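Ticket: Duplicate supporter records after import
Product: Grallik (supporter database)
Status: Solved
Site: Drotesness charity office

Opened in December, 9:40 a.m.

Hi all! We moved our whole supporter list into Grallik last night and I'm already in love with the search. One snag, though. We had 4,000 records in the old spreadsheet, and now a bunch of our monthly donors show up twice, once with their gift history and once without. Gift Aid flags are only on one copy. I ran the import again with "match on email" ticked and got 26 more duplicates, so I've stopped touching it!

What I tried so far:
Logged out and back in, no change.
Cleared the browser cache, no change.
Exported one pair and compared them side by side. Same name, same email, different supporter number. 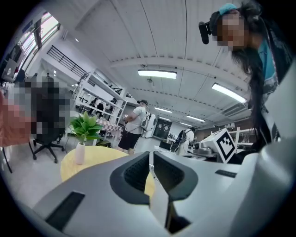
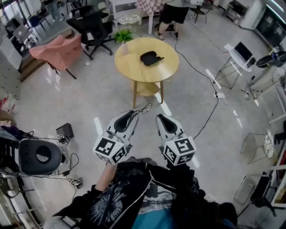 Posted by Nedelcu

Update, 11:15 a.m.

Found something! The emails aren't the same after all. One copy in each pair has a space at the end, left over from the old spreadsheet, and Grallik counts that as a different address. I trimmed 20 of them by hand and the merge tool picked up every pair right away. So happy to see those gift histories join up.

Reply from Gultumden support, 1:05 p.m.

Great find, and thanks for stopping the import when you did. You don't need to trim the rest by hand. Go to Settings, Import, Clean-up and switch on "Strip spaces", then run Find Duplicates again. Keep the record with the gift history as the main one. Please take a backup first.

Update, 2:30 p.m.

Backup done, setting on, and it found another 32 pairs in a few seconds (I may have cheered). All merged, Gift Aid flags in place, and the monthly total matches the bank report to the penny. The thank-you letters can go out this afternoon!

One small request: could "Strip spaces" be on by default for new accounts? Happy for you to close this one.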